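Unit 7: Looking after a two-finger gripper
Course handout, revised September

Read this before the bench session. The quiz is short and the grippers are not forgiving.

What you have in front of you

The course uses the Rinditz pair: two fingers, a pad at the tip of each, and a frame held together with more screws than anyone would like. The fingers are plastic and light, and they flex a little under load. The pads do the holding. Everything else exists to bring the pads together squarely, and most of this unit is about the ways it fails to.

Before you start

Switch off at the Sostach supply and wait for the light to go out. It takes its time. Last year's group discovered that a gripper can close on a screwdriver and keep it.

Lay out a tray for the screws. The pad screws and the frame screws have the same head and different lengths, a decision for which the manufacturer has never been made to answer. Put a long one in a short hole and it will go in beautifully until it comes out the other side.

Weekly check

1. Open the fingers fully and let them close by hand. Any gritty feeling is lint in the pivot. Brush it out dry. Oil turns lint into felt, and felt is harder to remove than you are picturing.

2. Look at the pads from the front with the fingers closed on a strip of paper. Pull the strip. It should resist evenly along its whole width. If it pivots on one corner, the pads are out of square.

3. Wipe the ribs with a damp cloth, working along the grooves. Fabric work loads them with fluff, and a full groove grips about as well as a spoon.

4. Check each frame screw with the small driver. Snug is enough. The plastic will let you keep turning long after it has stopped being a good idea.

5. Write the cycle count in the log. An empty box in the log means the check was not done, whatever you remember.

Changing pads

Pads are changed at 2000 cycles, or earlier if the paper test fails twice. Change both. One new pad and one old pad will pull cloth sideways, and you will spend the afternoon blaming the software.

Peel the old pad from the wrist end. Clean off the adhesive, all of it, including the bit you have decided doesn't matter. Press the new pad on and leave it clamped for 10 minutes. Then run 100 empty closes before you let it near a garment.

Squaring the fingers

Loosen the upper frame screws, close the fingers on the Vidal gauge block, and tighten again a little at a time, swapping sides as you go. Repeat the paper test. If it still fails, check that the gauge block is clean before touching the screws again. It usually isn't.

Testing on cloth

Paper is polite. Cloth is the real test, and dark, soft, folded cloth is the worst of it, so that is what you get. Lay the garment flat, take the near edge with both grippers, and lift it slightly. Watch the edge as the pads come together. It should go in between them without being pushed ahead of the fingertips. 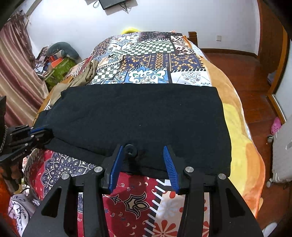
Trultora Technical College, Department of Automation and Machine Care

The blue pads face each other across the gap with the edge of the cloth hanging between them, and the second gripper has its own pads on the left edge of the garment. Check the spacing at this point, before closing. If one pad sits noticeably nearer the cloth than its partner, go back to the gauge block.

Patterned bedding makes a good surface for practice once you have managed a bare bench, mainly because it wrinkles along with whatever you are lifting. Make sure the pads have taken the garment and not the quilt as well. Both will come up together, very smoothly, and it will feel like success.

For the log

Pad change date, cycle count, paper test result, cloth test result, initials. The pass mark for the bench session is 82, and the log counts toward it. Bring your own small driver. The department's are all long screws by now, in spirit.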